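Speaker notes: "Do we believe the shelf-life label?"
Flamden Food Waste Evening, 23 Aug 2018
Speaker: Neema Mwaipopo

Opening (keep it short, they've just had tea)

Thank Kerubo for the invitation. Say straight away that I am not here to tell anyone to eat mouldy yoghurt. Ask for hands: who threw something out this week because of the date on the packet? Wait. Let them look at each other.

Then the claim we are all used to hearing, that households would waste far less if the dates came off. I used to repeat it in talks like this one. I'm less sure now and I want to spend the time on why.

Two kinds of date

Use-by is about safety. Best-before is about quality. Most people in this room will know that. Go quickly, but do say it, as someone always asks at the end. Mention that eggs cause arguments and move on.

The Suravville trial

This is the one everyone quotes. 725 households, dates removed from fresh vegetables at one chain of shops, waste said to have dropped. Points to make:

- People filled in their own diaries. I have kept a food diary. By the second week I was writing down what I wished had happened.
- It ran in February. Kitchens are cool, people cook soup. I'd like to see it again in a hot spell.
- No comparison group. Emmanuel Laizer wrote to the authors about this and got a polite reply which didn't answer him.
- Households that dropped out were left out of the final figure. Were they the wasteful ones? We can't tell from the report.

Don't sneer. It was a small team with little money and they did publish their forms.
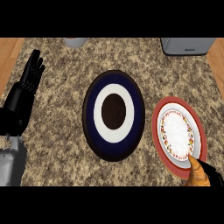 So what do we know about where the food goes? Less than the posters suggest. A good deal of it seems to be cooked food: too much rice, the pasta made for four when two turned up. There is no date on a pan of rice. Changing the label on a bag of carrots won't touch it.

Pause here. Sip of water.

The Jamotton bins

Balthasar Holzer's group went the other way and sorted what was thrown out. 2866 bags. It's unpleasant work and I trust it more than diaries, up to a point. The trouble is that a bag tells you what was thrown away and says very little about the reason. An unopened packet past its date might have gone because of the date, or because nobody in the house liked it in the first place. The summary puts all of those under "date-related". Read that line out slowly.

If challenged: yes, they did follow up with interviews, but in 3 streets only, and the questions were rather leading. I have a copy if anyone wants it.

The Swai fridge sticker

Skip if running late. Swai sells a sticker that changes colour as food ages. Njoroge Rugemalira tried it on milk and chicken and found it depended mostly on where in the fridge he put it. The makers say the new version is better. Perhaps. I'd want somebody other than the makers to say so.

What I'd be willing to say

Taking best-before dates off whole vegetables probably does little harm. It may do some good. I wouldn't put a number on it, and I'd be wary of any council leaflet that does.

Cooking less at a time looks more promising to me, though the evidence there is thin too and I should admit it. Smelling and looking is fine for bread or an apple. It isn't a test for anything with a use-by date, so repeat that clearly.

Questions

Likely ones: freezing on the last day (yes, up to the use-by date), reheating rice (cool it fast, fridge, don't leave it out), supermarkets and who is to blame (hand that to Kerubo, she enjoys it).

Collect the spare handouts from the back row before leaving.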